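Handheld grippers: Cimside v Ilton, and does the glossy shell matter?

Forum: End effectors and other expensive fingers

brackish_pete
Jan 31, 2020
We have a budget for one more handheld gripper and two candidates. The Cimside is lighter and the jaws close square. The Ilton is heavier, but it survived me. I did 40 picks with each, folded cloth out of a tray, same tray, same cloth, same grumpy operator. Cimside dropped 12, Ilton dropped 24. On paper that settles it. My wrist says otherwise, as the Cimside trigger has the spring of a garden gate.
Anyone run both for longer than an afternoon?

torque_wench
Had a Cimside since September. You stop noticing the trigger once your forearm has changed shape.
What jaws were on the Ilton? The stock pads are hopeless on cloth. Swap them for the soft ones before you believe any of those drops.

brackish_pete
Stock pads. Point taken. I'd rather not redo the lot, so naturally I'll be redoing the lot.

nullspace
I'd worry less about the jaws and more about the camera. Wide lens, shiny dark housing filling the bottom of the view, ceiling lights bouncing off it. Our tracking kept treating the reflections as features. Bit of matt tape and it behaved.

Skevska_fanclub
Tape is a bodge. Use a proper controller with exposure lock. The Skevska board does it and you never think about it again.

nullspace
Exposure lock doesn't stop a highlight sliding over a curved surface when you turn your wrist. It just makes it slide at a constant brightness.

Skevska_fanclub
Works on mine.

torque_wench
Yours is bolted to a bench, if I remember the last thread.

Skevska_fanclub
It's a very good bench.

sivakumar_rig_owner
Running the Sivakumar mount here, 2806 logged grasps so far. Two things. Check the marker on the other gripper stays in view through the whole reach, side on as well as flat. And mask the housing out in software before you buy tape or boards or anything else. Costs nothing, takes a tea break.
I do disagree about the lens, mind. Everyone moans that straight walls come out like bananas, but I'd keep the width and calibrate it.

brackish_pete
Masking first, then soft pads, then tape if I'm desperate. Will report back on the Ilton. View from the gripper attached so nullspace can tut at the shine.

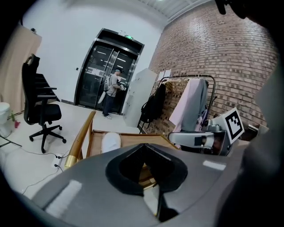
Tray, cloth-ish thing at the back, marker on the second gripper, and two patches of glare on the housing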